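Lulico: a collection of household words for kitchen and pantry

README, last revised October 2023

Welcome, and thank you for opening this file before the others! Lulico is a word list of what people call the things in their kitchens, put together from letters, recipe cards and postcards that readers of our newsletter were kind enough to send in. It holds 3,272 entries from 626 households, and a surprising share of them are names for the end piece of a loaf of bread.

What's in the folder

entries.csv — one row per word, with the meaning the sender gave
households.csv — region and decade only, never a name or street
notes.txt — longer stories that wouldn't fit in a column
skipped.txt — 79 words we couldn't read, with our best guesses

All 4 files are plain text and open in any spreadsheet or editor. If accented letters come out as gibberish, choose UTF-8 when you import, and they should settle down nicely. 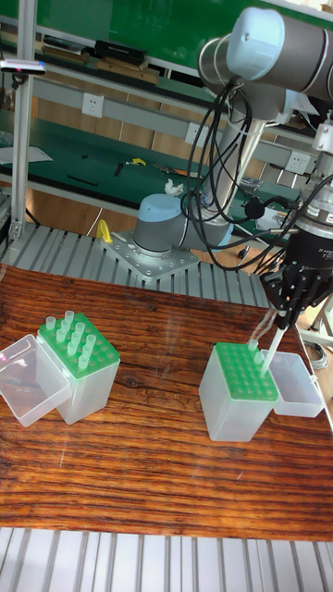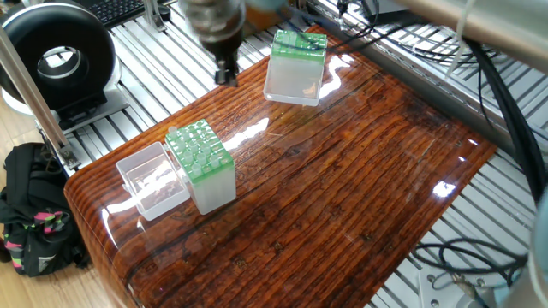 Glossy wood grain in both.

Reading time: 2 minutes

How the words were gathered

The first batch came out of the Kurkow boxes, which are mostly recipe cards, many of them splashed with something brown. The second came from Undow, where people tend to write long letters and tuck the word we asked for somewhere on the third page (we loved every one of them). The Ardeleanu cards were added last, and they're the reason the soup section is so much bigger than the rest.

Spelling is kept just as it was sent. If one household wrote a word two ways, you'll find both, joined by a slash. Please don't tidy these up if you send us a correction — the odd spellings are often the best clue to how a word was said at the table.

Known gaps

Baking is well covered and drinks are thin. Words for leftovers are filed under "meals" in the older rows and under "storage" in the newer ones, so search both. We hope to merge them in December.

Using the list

You're welcome to copy, print and share it for classes, family books or plain curiosity. Please mention Lulico when you do, and keep skipped.txt with the rest so that others can have a try at it.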